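Plustley Coat and Jacket Descriptions

Data card and README

Last updated: May 10, 2021
Maintainers: Rostyslav Zakharchenko, Kedir Gashaw

Summary

The set holds 2942 shop descriptions of women's coats and jackets, in English, with the garment details marked up by hand. The text comes from the Plustley online shop and from its two smaller labels, Quispe and Jollen. All three gave us their copy as a spreadsheet export, so nothing was scraped.

Each record is one garment in one colour. If a coat was sold in navy and in camel it appears twice, usually with the same wording apart from the colour. We left these pairs in and gave them a shared style number so you can drop them if you need to.

Files

coats_train.csv: the main file
coats_dev.csv: 300 records
coats_test.csv: 300 records
terms.txt: the list of garment terms, one per line
sizes.csv: chest, sleeve and back length in centimetres, where the shop supplied them

The dev and test files are already taken out of the main file. No style number appears in more than one of the three.

Columns

style_no: shop style number, with a letter in front for the label (P, Q or J)
title: product name as shown in the shop
body: the description, with line breaks removed
shell: outer fabric
lining: lining fabric, or "none" if unlined
closure: buttons, zip, belt, toggles, open
collar: see terms.txt
length_class: cropped, hip, knee, calf
season: as given by the label
marked_by: initials of the person who did the markup

Blank cells mean the description doesn't say. Please don't read a blank lining cell as unlined. Quispe hardly ever mentions linings in its copy, even on winter coats.

How the markup was done

Kedir did the Plustley records and Rostyslav did Quispe and Jollen. We then swapped 909 records and marked them again without looking at the first round. Closure and lining matched nearly every time. Collar did not, mainly over where a funnel neck ends and a stand collar begins. The rule we settled on is in terms.txt under "funnel". Records marked before that rule were checked again in November.

Fabric names are kept as the shop wrote them. "Wool mix", "wool blend" and "wool-rich" are three separate values in the shell column. If you want them merged you will have to do it yourself.

Known problems

Jollen changed its season codes part way through, and the older ones (A, B) have not been converted.
A few Plustley titles were cut short by the export and end in the middle of a word.
Measurements in sizes.csv are for a UK 12 only.
Pound signs in older Quispe copy come out as a question mark. Prices are not marked up, so this only affects the body column.

Use

Free for teaching and research. Ask before using it in a shop or any other paid service. Please name the Plellavport Clothing Text Group and give the version number.

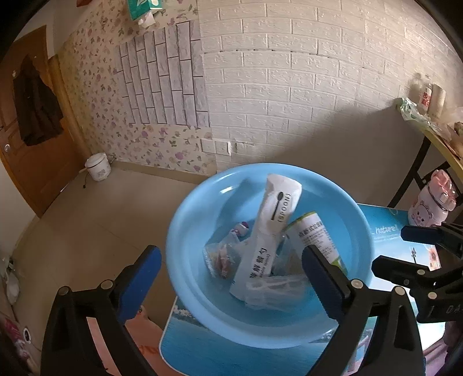 Vol. 2, No. 3

Corrections are welcome. Send the style number, the column and the value you think it should be, and leave the body text as it is, spelling mistakes included.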